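The Cable Drawer, and How to Get It Back

Posted 16/08/2020 in Workshop & Garage

Every house has one. Ours was the second drawer down in the garage bench, and it had reached the point where you could lift the entire contents out by one phone charger, like a very ugly fish. I put off dealing with it for years on the theory that it wasn't hurting anyone. Then I needed the long extension for the hedge trimmer, pulled, and brought a jar of wood screws down on my foot.

So I spent a Saturday on it. What follows is what worked, plus a few things I was told would work by Wayne Marsden, who owns a label maker and is free with his advice.

Empty the whole thing

All of it, onto a table. Not the floor, where you will kneel on a plug. A table with good light is worth carrying everything indoors for, even if the people who eat at that table have views.

Don't sort as you go. You will find the cord for a camera you gave away, start wondering what happened to the camera, and lose the morning. Tip it out, put the drawer somewhere else, and only then sit down.

Three piles and a bin

Pile one is things you can name and still own. Pile two is things you can name and don't own anymore. Pile three is the rest, and it will be the biggest. I gave each cord in pile three one fair chance: I walked it around the house and tried it in anything with a matching hole. This rescued the lead for the old radio and a charger for a flashlight I had written off. Everything else went into a bag marked October. If no one has asked for it by then, out it goes. Take it to wherever your town recycles electrical stuff, as the copper is worth something to somebody.

Dorothy Birkett wrote in after my last column to say she keeps her mystery cords forever because the day after you throw one out you need it. She is right, and I have decided to live with it.

Coil it like you mean it

Most people wind a cord around hand and elbow. It's quick, it looks competent, and it puts a twist in every turn, so that the next time you throw the cord out across the lawn it comes up in corkscrews. The better way is over-under. Make one loop the normal way, then roll the next one backward between finger and thumb so that it lies underneath. Over, under, over, under. It feels silly for the first ten minutes. After that you can do it while talking.

Let the cord tell you how big the loops should be. Thick cable wants long, lazy loops. Force it into a small circle and it will spring open the moment you look away, or kink right behind the plug, where cords usually die. Thin stuff can go around three or four fingers and be done.

Leave the plug end where you can see it. Tuck it inside the loop if you don't want it snagging, but don't bury it in the turns. Half the point of coiling is being able to tell what a thing is without uncoiling it.

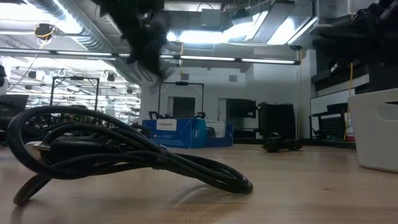 Tie it in the middle

For a long, heavy coil, squeeze the loops together halfway along and put the tie there. You end up with something like a bow tie, and it stays put. Tie it at one end and the other end will slowly get ideas.

What to tie it with is a matter people feel strongly about. My own ranking, from best to worst:

Hook-and-loop straps. You can buy them on a roll and cut them to length. They come off, they go back on, and they don't bite into the cord.

Plastic cable ties. Fine for anything that won't be undone much. Snug is enough; if the cord looks like it has a waist, you have gone too far. When you cut one off, use proper flush cutters and point them away from the cord. Clive Clegg went at one with a bread knife and now owns two shorter extension cords.

The twist tie it came with. Good for thin cords and about one summer.

Rubber bands. They dry out, they crack, and the bits stick to things. No.

Masking tape. I have done it and you have done it, and we both know what it leaves behind.

Boxes, bins and the shoebox question

Once everything is coiled it needs somewhere to live that isn't a heap. I use white plastic bins with a handle hole in the side, because they slide off a shelf one-handed and can be wiped out. Bins are for big coils. Don't stack more than two layers, or the bottom layer becomes pile three again.

Small coils do better in boxes. Save any cardboard box with a clear window in it, since it saves you opening the thing to find out what's inside. My windowless boxes get a label on the short end, the end that faces out. I labeled the lids first time around, then put the boxes on a high shelf and admired my work from below, where I couldn't read any of it.

If you write labels, write what the cord is for. "Printer, upstairs" is useful. "Black cable" is not. Solène Huet ties a luggage tag on each of hers and notes the length too, which I made fun of until I had to find out which of my two orange cords was the long one by laying both of them down the driveway.

While you have them out

Run each cord through a dry cloth before you coil it. It takes the grit off, and your fingers will find any nicks on the way. A power cord with a cut in its jacket goes in the trash pile, tape or no tape. Look hard at the part where the cable enters the plug. If the collar has split or pulled loose, same answer.

Don't coil anything that's still warm from use, and don't run a heavy load through an extension that's still wound up. Pull it all the way out, even if the outlet is six feet away.

Keeping it that way

One tie lives on every cord, attached near the plug, so it's there when you need it. Spare ties hang on a nail by the bench. The drawer itself now holds sandpaper, and I'm told it already looks a bit full.

Next time: paint cans, and how to tell from the outside whether the lid has welded itself shut.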